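The lid drawer, and other small wars

She answers the door with a tea towel over her shoulder and a pan in one hand, and the first thing she says is mind the step. Ten past eight in the morning. The kettle has already been on twice.

I'd come to Sestcombe to talk about lids. That was the plan anyway. She runs the kitchen at a lunch club on the ground floor of an old drapers, and before that she cooked in two schools and a ferry canteen, and a friend of a friend told me she had Views on saucepan lids. She does. She has views on most things with a rim.

"Sit there, not there, that one wobbles." So I sit there.

The kitchen is long and narrow with a window at the far end that looks onto bins. Hob on the left, two sinks on the right. She took it over in April, and what she inherited, she says, was a cupboard.

"One cupboard. Everything in it. You opened the door and stood back. Pans inside pans inside pans, and the lids just posted in on top, like letters. First week I had one come down on my foot, edge on. Black toenail for a month."

She emptied the lot onto the floor the same afternoon. Didn't ask anyone. Sat in the middle of it on an upturned crate and matched lids to pans like a kid with a jigsaw.

How many matched?

"Less than you'd want. I had lids with no pan, pans with no lid, a glass lid with no knob. Somebody had kept the glass lid with no knob. You had to ask yourself, for what? What were they going to lift it with?"

She kept two of the odd ones. The rest went to the scrap man, who gave her a mug of tea and no money.

We get on to steel, because I ask. She won't have glass in a working kitchen. Glass steams up so you can't see through it anyway, she says, and it chips, and once it chips it's out. Aluminium is alright but it bends, and a bent lid rocks, and a rocking lid lets the rice dry out at one side. So stainless, flat as you can get it. She bought hers from Birnureck, a catering supplier out past the ring road which she describes as a shed with a till. She likes it there. You can take the pan up to the lid and try it.

"Never buy a lid off a screen. It says twenty-four. Twenty-four where? Inside, outside? I've sent back more lids than I've kept."

The new batch cost £279 for the lot, pans included, and she had to fight for it. There was a budget line for "kitchen sundries" and it had been spent on a banner. She wrote a letter. She still has a copy of the letter, pinned up by the fridge, and makes me read it. It's a good letter. It uses the word scald four times.

Then the method, which is what I came for really. She dries a lid and puts it down flat on the table by itself. Not on the pan, not stacked on another one. Knob up, air round it. Then on to the next job, and only when the whole wash is done does she go back and put the lids away in one go. 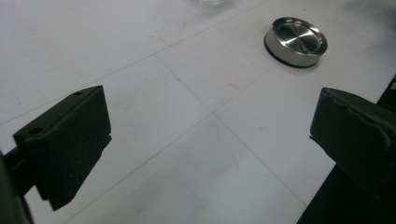

A round steel lid on the white table.

"People laugh at the table," she says. "They think I'm being fussy. But you put a lid straight back on a damp pan and shut it in a drawer and you come back after the weekend and smell it. Go on, smell it. It's like a pond."

I ask if it matters which way up. It does. Upside down it spins if you knock it, she says, and goes off the side, and then the noise. She can't stand the noise. The ferry canteen had a metal floor and she swears she can still hear it.

More tea. The first of the helpers come in, coats off, aprons on, and she talks to them and to me at the same time without much of a gap, so some of what follows in my notes may have been meant for a man peeling swedes.

The drawer. It's a deep one, under the worktop next to the hob, and it used to hold tablecloths. She had the runners changed for heavier ones made by Demach, bought second hand out of a hotel refit, and fitted them herself over an evening with the wrong screwdriver. Inside there are upright dividers cut from old shelving. Lids stand on edge between them, biggest at the back. You pull the drawer and they're all facing you like records in a shop.

"I didn't invent it. Everybody's gran had a rack. But people get a drawer and they lay things down in it. Why? You can only see the top one. A lid wants to stand up when it's put away and lie down when it's drying. That's all I know, you can write that and go home."

I didn't go home. There was soup by then.

Things I hadn't thought about before and now can't stop. Knobs, for a start. She tightens every knob in the building once a month with the same stubby screwdriver, and has a jam jar of spare screws and washers on the windowsill. A loose knob turns in your fingers and the lid tips and the steam comes out towards your wrist. She shows me her wrist. Old mark, pale, shape of a bean.

And rims. There's a rolled rim and a cut rim and she'll only buy rolled. A cut rim holds grease in the corner where you can't get a cloth in. She runs a thumbnail round a lid to check, very fast, like someone testing a coin. The one bad one she found this year went straight back to Birnureck with a note on it.

And the writing on the pans! Every pan has a letter punched into the handle and the lid that fits it has the same letter punched next to the knob. Took her most of a Vasić catalogue to find the punches, she says, they were in the back with the garden tools. The helpers thought it was mad for a fortnight and then stopped asking her which went with what, and she got, in her words, her ears back.

I ask what she'd tell somebody with an ordinary kitchen. Four rings, a family, not a lunch club.

"Get rid of half. You've got four rings, you don't need nine lids. Empty the cupboard when you're cross, you'll be more honest about it. Put every pan on the floor with its lid on. Anything left over, ask if you've used it since Christmas. If you haven't used it since Christmas then it's not a lid, it's a plate with ideas."

She's pleased with that one. Says it again to the man with the swedes.

What about a frying pan, does it need one? No. Well, one. One big flat one that sits over anything, and it doesn't have to fit, it only has to cover. Hers is older than her marriage and has a dent from being used to kill a wasp.

By eleven the room is properly hot and the window's open to the bins. Onions, bleach, toast from somewhere. I've been moved twice, once so someone can get at the colanders and once, I think, on principle. She doesn't stop while she talks. She wipes, she lifts, she looks under things. At one point she takes my notebook off the worktop, wipes where it was and gives it back to me.

The numbers, since she's proud of them and they're chalked on a board by the hatch. 1724 lunches between April and the end of summer. 2857 by the time I visit. She does the chalk herself at the end of service and won't let anyone else do it because of the sevens.

Does the lid drawer have anything to do with that? She thinks for a bit, first time all morning.

"Bit, yes. You don't see it. But before, say I wanted the big soup pan covered. I'd have to go in the cupboard, take five things out, find it, put four things back, and the soup's catching. Now I put my hand down and it's there. That's what, half a minute. But it's half a minute every single time, and it's half a minute when I'm not swearing at people who've given up their morning."

She does still lose things. The potato masher goes missing regulary and turns up in the hall with the craft boxes. There's a ladle she suspects has been taken home. She's not going to say by who.

What's next, I ask, and she points up, above the fridge, where there's a shelf I hadn't noticed with baking tins on it, all sizes, jammed in together at an angle with a cooling rack wedged across the front to hold them in.

"That," she says. "I can't even look at it. I know what wants doing, they want to be stood up same as the lids, but it's the height, I'd need it brought down lower and then where does the mixer go. I've been moving that mixer round in my head since the summer." She has drawn it out on the back of a delivery note. Two versions. In one of them the microwave has to leave the building.

There's a timer going off then, and a second timer, and somebody wants to know if the crumble is for today or for the freezer. Both, apparently. She's got the oven door open and her back to me and is still talking, something about tin depth and how nobody makes a decent loaf tin with a proper corner anymore, and would I pass her that cloth. No, the dry one.

I pass her the dry one. Serving starts at twelve and there are already people at the hatch. She's told me I can stay if I do the water jugs, so I do the water jugs.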